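Serari Perception Software – Project Gallery

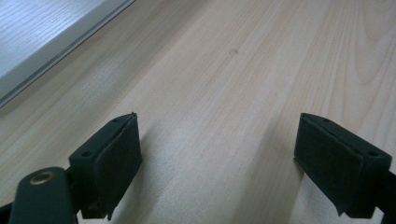 The Serari project develops perception and planning software for manipulation on household and workshop surfaces. It is carried out by the Poltach laboratory together with its partner Floltach, under the direction of Rosaura Alvarado. Work began in June with four recording stations and has since grown to 22.

Gallery note 1. Surface estimation
Pale wood with a low-contrast grain is a demanding background for the tracking module. The current release combines grain features with the edges of neighboring panels, and it discards overexposed regions before the camera pose is computed.

Gallery note 2. Finger masking
The two dark green fingers are masked in every image, so that the pose estimate relies on the work surface alone. The mask is recomputed whenever the pads are replaced – a step handled by the Cusi calibration tool.

Gallery note 3. Opening width
Cusi also estimates the distance between the pads from the image. The planner receives this value 28 times per second and uses it to select an approach to the object.

The recording set for this release contains more than 40 hours of material. Requests for access to the software should be addressed to the project office at Poltach.

Page last updated: 2025-03-22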